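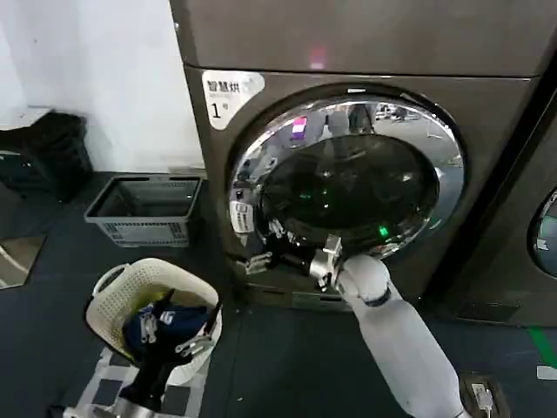 Selville Residence Laundry Room: Gallery

The laundry room at Selville Residence serves 146 households and is open to all residents from early morning until late evening. It was refitted in February under the direction of Chun-hung Chow, Facilities Manager, and the machines have been renumbered so that residents can report a fault without having to describe where a unit stands. This page shows the equipment as residents will find it and sets out the terms on which it may be used.

Dryer No. 1

The dryer is a front-loading unit with a large round door and a dark window set in a chrome ring. Its number appears on the white sticker to the left of the door, after the characters 智慧烘 ("smart drying"). Residents are asked to quote this number in any message to the Facilities Office.

The door

The door should be closed gently and should never be forced. Before loading, please check pockets for coins, keys and tissues, and fasten zippers. Items left in the drum at closing time are taken to the front desk and held there under the usual lost property rules.

The label on the ring

A whitish label with printed lines and a square symbol is fixed to the lower left of the chrome ring. A second, smaller label is at the top of the door's outer rim. Labels must not be peeled off, covered or written on. Residents who find one damaged should inform the office.

Floor and wall

The floor is dark gray and the wall beside the dryer is plain white. Baskets, carts and detergent bottles may not be left against the wall or in front of the door -- the space is needed by the next person using the machine.

Use of the room

A single drying session may not exceed 90 minutes at busy times. Rubber-backed mats, foam pillows and anything that has been in contact with cooking oil, paint or solvents must not be placed in a dryer. Comforters may be dried one at a time. Children should be accompanied by an adult.

During the first full month after the refit, the room recorded 2,904 loads. Cleaning of the lint filters is carried out under contract by Carner, and residents are not expected to open any panel themselves.

Questions about the room, including requests for a copy of the full laundry rules in Chinese or English, may be sent to Mei-kuen Shek, Resident Services, Room 432.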